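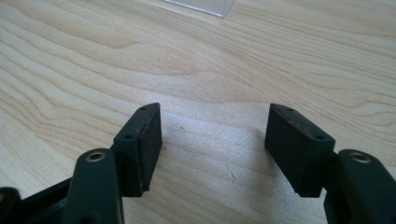

I have a new favourite word and it is "nonce". Not in the sense you're thinking of, British readers, put your eyebrows down. I mean a nonce word, one made up for a single occasion and then (usually) dropped on the floor and forgotten. Dictionary people have been using the term for well over a century and I only came across it in January, which is a bit shaming for someone who has kept a list of odd words since school.

The list is up to 1235 entries now, by the way. I typed it all up over Christmas and found I'd put "crepuscular" in four times. I must really have wanted to remember it.

What set me off was our family word for the bit of dressing gown cord that has escaped from one loop and trails behind you up the stairs. We call it the momham. My brother said it when he was tiny and we've all said it ever since, including my mum, who is otherwise very strict about language and will send back a birthday card if the apostrophe is wrong. I assumed every family had one or two of these, so I asked in the comments last month, and oh my goodness, you lot delivered! I've had 200 replies and I've read every one of them, mostly on the bus.

Some favourites. Kametti, for the crumbs at the bottom of the toaster. Jastent, an adjective, for the way you feel when you've got ready far too early and can't start anything else. I have used jastent every day since I read it. I was jastent this morning from half past seven until the dentist.

Marek Baláž wrote in to say his children shout "sulemana!" when two people reach for the same biscuit, and whoever says it first gets the biscuit. I'm not sure whether that makes it a noun or an interjection or a sort of legal claim. He isn't sure either. His youngest has started using it as a verb, as in "I sulemanaed him", and I love that so much, because the past tense came out perfectly regular without anyone teaching it. Children do this all the time with real words (goed, buyed, runned) and we correct them, but with an invented one there is nothing to correct. The -ed just clicks on.

Which brings me to the question I keep chewing over: when does a nonce word stop being one? If you say it twice, is it over? My mum thinks a word is real when a stranger understands it without being told. By that test momham fails, and I did try it on the lady in the dry cleaner's. I think that's too harsh. If five of us have been saying it for thirty years and all mean precisely the same bit of cord, I'd call that a word, just one with a very small population.

There's a nice term for this as well, "familect", a blend of family and dialect. I'd been hoping to claim I'd invented that one. I hadn't.

Anyway, I'm adding all of yours to the list in a separate section, with spellings as you sent them, so if you've changed your mind about a double T please shout. Two people sent me completely different words for the skin on custard and I'm going to need a ruling.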